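Workshop > Benches and tables > Covering a work table with cloth

Covering a work table with cloth

By Hendrik Motaung

A cloth cover protects a table top from scratches, stops small parts rolling and gives you a plain background to work against. It is cheap, and if you hold it with clamps instead of staples or glue you can take it off in a couple of minutes. These instructions are for a plain rectangular table with an overhanging edge. If yours has a rail or a drawer directly under the top, check first that a clamp can get a grip on it.

What you need

Closely woven cotton or a cotton and polyester mix, in one plain colour
Screw clamps, one for each corner and one for the middle of each long side
A tape measure and tailor's chalk
Sharp scissors
An iron
A soft brush or a vacuum cleaner with a brush head

Choosing the cloth

Medium weight is best. Thin sheeting shows every mark on the table underneath and moves about when you lean on it. Heavy canvas stays put but is hard to fold at the corners, and the folds then lift the clamps. Felt feels pleasant but holds swarf, crumbs and bits of wire, so keep it for clean work.

Mid green or mid grey is easy on the eyes under strong lights. White dazzles and black hides small dark screws. Avoid anything shiny.

Measuring and cutting

Measure the table top, then add the overhang you want on all sides. I allow 60 mm beyond the thickness of the top, which gives enough to turn under and clamp. For our long table the finished piece came to 2,000 mm by 1,368 mm. Write your own sizes down and keep them, as you will need them again for the next cloth.

Iron the cloth before you measure it. Creases can take up more length than you would expect, and a piece cut while it is creased will be too big in one direction. Mark the lines with chalk on the wrong side and cut with long strokes. A hem is worth the trouble if you have a sewing machine. If you haven't, pinking shears will slow the fraying.

Fitting it

1. Clear the table and brush it down. A single chip of metal under the cloth will wear a hole in it.

2. Lay the cloth over the top with the weave running parallel to the long side. Get this right now – it can't be corrected once the clamps are on.

3. Clamp the middle of one long side, lightly. Go to the opposite side, pull the cloth until it lies flat and clamp it there.

4. Smooth from the middle towards each corner with the flat of your hand. Fold the corner as you would the end of a parcel, tuck the flap under and put the clamp over the fold.

5. Go round again and tighten everything. Place a scrap of card between the clamp pad and the cloth if the pad has a rough face.

Keep the screw handles below the table where you can, and turn any that stick out away from the side people walk past.

Wrinkles nearly always come back in the middle first, where things are put down and dragged. The green cloth below has creased there and has picked up a faint yellowish mark as well. The metal clamps are at a corner and on the far edge.

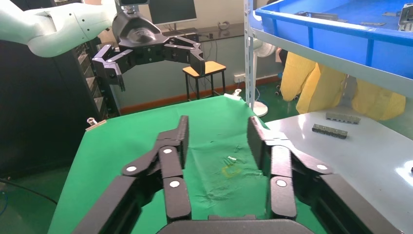 Should the cloth be washed before it is fitted?

Wash new cotton once at the temperature you intend to use later, then dry and iron it before cutting. Polyester mixes shrink very little and can go straight on.

Getting wrinkles out

Slacken the clamps on one side only, pull the cloth towards you and tighten them again. If the crease stays, it has set. Mist it lightly with water, leave it until it is dry to the touch and pull once more. Don't iron on the table unless you know that the top underneath can stand the heat, and never with cables or plastic parts nearby.

If the cloth creeps every day, the surface below is probably too smooth. A sheet of rubber mesh, the kind sold for putting under rugs, will hold it. Cut the mesh a little smaller than the table top so that it doesn't sit under the clamps.

Cleaning

Brush or vacuum at the end of each day. White specks and bits of thread come off with a strip of masking tape wrapped round the hand, sticky side out.

Blot oil with kitchen paper, work in a drop of washing-up liquid and dab with a damp rag. Yellow marks are often old oil or flux. Try a little surgical spirit on a corner first to see whether the dye lifts. If it does, live with the mark or turn the cloth round so that it falls somewhere less used.

Turning the cloth end to end in May and again before the winter spreads the wear. Ours lasts roughly 88 weeks before the middle goes thin.

Storing a spare

Roll it on a cardboard tube. A folded cloth keeps its fold lines, and you will have all the ironing to do again on the day you want it. Write the table it belongs to on the end of the tube. Bins on open shelving are fine for clamps and card scraps, but keep the cloth away from anything greasy.

Last updated Jan 4, 2019

Contact | Copyright Fetholm Workshop Notes | Back to top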